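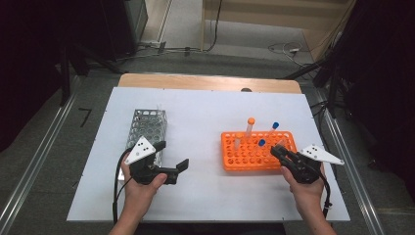
Jurau Handheld Gripper Kit — sample recordings

Recorded with the standard kit: 2 handheld grippers, one per hand, each with a marker plate and its own cable. Maintained by Anel Naidoo.

Contents
1463 episodes across 17 tasks, including tube and rack handling. Each episode has video, gripper opening and a one-line task label.

Known issues
Clear tubes are hard to pick out against colored racks. Labels for 2 of the tasks are still being checked — skip them for training.

Changes
8 December 2025: fixed timestamps in the Grellness folder.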